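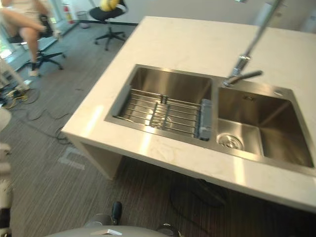
About Grube

Home Services Our Work About Contact

Small shop, stone countertops. Kitchens mostly, some baths, the odd fireplace. Started by Kai-wen Yu and Vicente Jara after both of them got laid off from the same tile warehouse in the same August. One van, one saw, a lot of borrowed clamps.

We're still small. Six of us now. Same saw, though the motor's been replaced twice.

What we do

Measure, cut, polish, deliver, install. All in house. We don't sub out the install, never have. The person who measures your kitchen is on the crew that carries the slab in. Saves a lot of phone calls.

Quartz, granite, marble, some quartzite when we can get it at a fair price. Soapstone on request, call first. We don't do laminate or butcher block. Skedard across the lot does very nice butcher block and we send people there all the time, tell them we said hi.

Sink cutouts, faucet holes, cooktop openings, all included in the quote. Undermount or drop-in, single or double bowl, either is fine by us. Please have the sink on site BEFORE we measure. The real one, not the spec sheet. Spec sheets lie. Kai-wen has a drawer full of them.

How it goes

You call or come by. Bring a sketch, napkin is ok. We give a ballpark the same day if Vicente is in the office and the next day if he isnt.

Then we come measure. Cabinets have to be in and level by then. Takes an hour or so, longer for old houses with no square corners (we like those).

Then you pick your slab. Your actual slab, standing up in the yard, with your name chalked on it. People skip this step and are sorry later. Veining looks one way on a four inch sample and another way on a full sheet. Bring a cabinet door. Bring your floor sample. Bring whoever is going to have opinions.

Cutting and polishing is usually a couple weeks after that. Install is one day for most kitchens. Plumber comes back the day after, please book your own, we don't touch water lines.

Edges

Asked about this more than anything so it goes on the page. Eased and square are no extra charge. Bevel and half round, small charge. Ogee and the fancy stuff, bigger charge, and Kai-wen will try to talk you out of it. Mitered edges for a thicker look we do in quartz only, for now.

Waterfall ends yes. Knee space for stools yes, but tell us at measure, because a long overhang needs steel under it and that goes in before the top does.

The shop

We moved to the Drikivby building when the old place got too tight to turn a slab around in. Used to be a bakery supply. High doors, good floor drains, terrible heat. Over 400 slabs in the yard most of the year, less in winter.

Yard is open to walk-ins, 8 am to 4 pm. Closed toe shoes please, we mean it. Kids are fine if they hold a hand. Dogs stay in the car, sorry, the forklift scares them.

Remnants are on the back fence, priced in crayon. Good for vanities, pastry boards, laundry rooms. First come first served and we don't hold them over the phone. Minimum cut fee is $20, you carry.

Who's here

Kai-wen Yu runs the saw and the yard. Measures most jobs north of the river. Will talk about grain direction as long as you let him.

Vicente Jara does quotes, scheduling, and is lead on installs. If you got a text from us it was Vicente.

The other four cut, polish and carry, and all of them have been here long enough to have keys.

Looking after it

Soap and water. That covers most of it. Granite and marble want sealing, we do the first coat and leave you a bottle of Kustska sealer with the directions taped on. No bleach, no vinegar on marble, no hot pans on quartz. Use a trivet. Chips happen, call us, small ones we can usualy fill on a lunch break.

Workmanship is covered for as long as you own the house. Seams, brackets, sink mounts. The stone itself goes by whatever the supplier gives, and we hand you that paperwork at install.

Money

Half down when you pick the slab, rest when it's in and you've looked it over. Check or card. Vanity tops start at $700 installed, kitchens depend on too many things to put a number here, just call.

We're hiring one more installer. Strong back, clean license, ok with early mornings. Stop in and ask for Vicente.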